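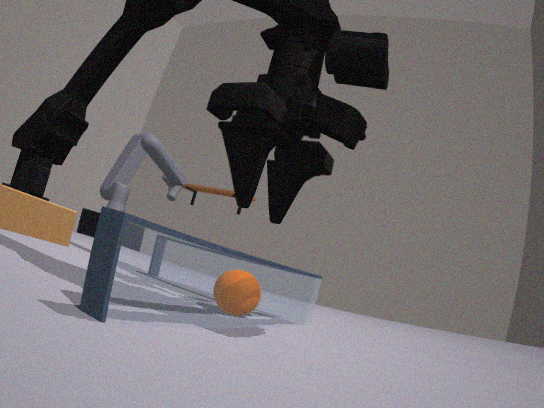
Black arm, yellow-orange block at left.

6/19/24 – Glue trials, Bullus hide glue. Soaked 12 hours, then heated. First batch too thin, so I cut the water and ran it again. Clamped three oak joints with it.

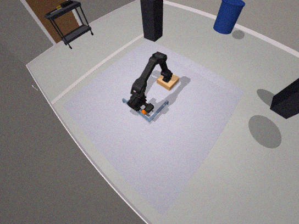 Gripper down on the tan box.

Hakala clamps slip on the narrow stock – use the Drenton ones. Pulled joint two at 40 minutes, too soon. Leave the rest overnight.

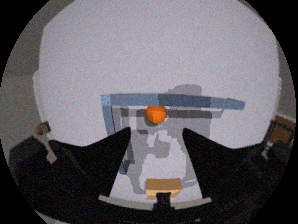 Orange ball, pale tabletop.

Still to do: order more glue, label the jars.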